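The 502 to Hestmont

I'd been in the choir ten months before I worked out that Saoirse Mulcahy couldn't read music either.

I should explain how I came to be in it at all. My sister moved to Prolness for work, then I moved to Prolness for my sister, and then she went and got married and moved to Desden, which left me in a town where I knew the dentist and a man who sold eggs. So when a card went up in the library saying SINGERS WANTED, ALL LEVELS, I went along. All levels! I took that to mean mine.

What it meant was that everybody else had been doing it since school. They were handed a sheet and they just opened their mouths and it came out, in four different parts, with the Latin. I stood at the end of the alto row and moved my lips like a goldfish. When the woman on my left went up, I went up. When she breathed, I breathed. It's a perfectly good system if you're half a second behind and very quiet, and I was both.

The woman on my left was Saoirse. She was seventy or so, with a great big handbag she wouldn't put on the floor, and she had a lovely low voice, a bit smoky, the kind you'd want reading you the shipping forecast. I followed that voice through a whole winter of carols. I followed it through a wedding in February where the bride was late and we did the same hymn three times. I never once looked at the notes.

Then in July they gave us Bach.

Now, I'd got by with the carols, because you more or less know how a carol is going to go. Bach doesn't do that. You think he's about to come home and have a sit down and he's off up the stairs again. We had six weeks to learn it and then we were to sing it at the big church in Hestmont, with proper musicians and people paying to get in.

After the second rehearsal I was on the 502 going home and Saoirse got on at the next stop, which she'd never done before. She sat down beside me with the handbag on her knees and said nothing until we were past the garage.

"What do you do at the bottom of page nine?" she said.

I said I did whatever she did.

She turned and gave me such a look. "But I do what you do," she said.

Well. I thought about the carols. I thought about that wedding. Ten months of the pair of us, each hanging on to the other like two people crossing an icy car park, and not one of us with boots on. I started to laugh and I couldn't stop, and then she went as well, and the driver looked at us in his mirror.

She made me get off with her at her stop, and we sat at her kitchen table with the music in front of us and a pot of tea, trying to work out which of the dots were ours. 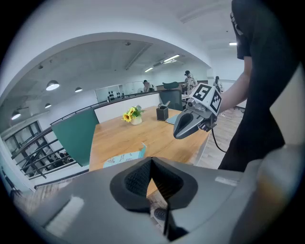
Altos are the second line down, according to Saoirse, and if the dots go up then you go up, and beyond that she'd always left it to God and the organ. She'd joined the year her husband died. She'd told them she could sight-read because the form had a box for it and she didn't like leaving a box empty, and by the time it might have come out she was too fond of them all to own up.

So we did it her way. She had an old keyboard of her grandson's, and we wrote the letters on the keys in eyebrow pencil and picked the thing out one finger at a time. It took us an entire evening to get down the first page. I missed the last bus and she rang me a taxi. Next night I went back, and the night after that, and I started bringing a cake because I felt bad about her biscuits. We fought over page nine. She thought there was a rest in it and I thought it was a squashed fly (it was a rest).

By the end of August I could hear it. I don't mean I could read it, I still can't, not really — but I knew where he was going when he went up the stairs, and I knew he'd be down again by page twelve. I'd be humming it at the sink. The egg man asked me what it was and I said "Bach" in a voice I didn't like much.

The night itself was boiling hot. The church was packed to the doors, and my sister had come over from Desden with her new husband and sat right at the front, waving. I looked at Saoirse. She'd put the handbag on the floor. I'd never seen it down there before and it frightened the life out of me.

We came in together at the bottom of page nine. It was only when I heard how loud we were that I noticed the rest of the altos hadn't come in at all, and that the girl on my right was watching my mouth.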